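Up at 6 again, second coffee already gone, and I finally got the error pages in Welance behaving themselves. I'm writing this down while I still remember how, because last time I fixed something before breakfast I had to work it all out again a month later.

So the thing was, every time somebody asked for a booking that didn't exist, our little server threw its hands up and sent back a 500 and a giant stack trace. Agnes has been on at me about it since June (fair enough, she's the one who gets the emails). I'd been wrapping every single handler in its own try/catch like a maniac. Some of them had two! I went through the routes file last night and it was 800 lines long, most of it me catching the same exception and writing the same message with slightly different spelling.

Do-yoon looked at it over my shoulder on the call and said, very kindly, why don't you register one exception handler for the whole app and let everything fall through to it. And I said oh, I was going to do that next. I was not going to do that next.

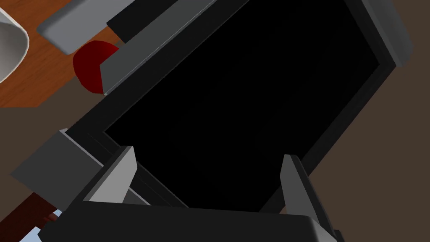
Anyway, now there's one class for "not found", one for "you sent me garbage", and a catch-all at the bottom that logs the whole mess for us and sends a short polite sentence to whoever asked. The routes file is down to 522 lines and I can read it without scrolling myself dizzy. I spent 45 minutes wondering why the catch-all was grabbing everything, and of course I'd left an old catch block in the booking service that wrapped my nice new exception in a plain RuntimeException. Deleted it, ran the tests, 4 failures. All four were tests checking for the old wrong message, so I fixed those too and felt very grown up.

Philomena wants the error codes written up before the Stundholm people start hooking their site into ours. I've started a page for it but I keep fiddling with the names. Is it BOOKING_MISSING or BOOKING_NOT_FOUND? I've changed it twice since lunch and I think Jarlath has muted me.

Still to do: validation on the date fields (right now you can book a room that ends before it starts, lovely), and whatever is going on with the timeouts on the Bakke server. Folke thinks it's the connection pool. I'm going to look at it tomorrow, with the door shut and my phone in the kitchen drawer.

Leftover soup for dinner. Pushed the branch at 7:40.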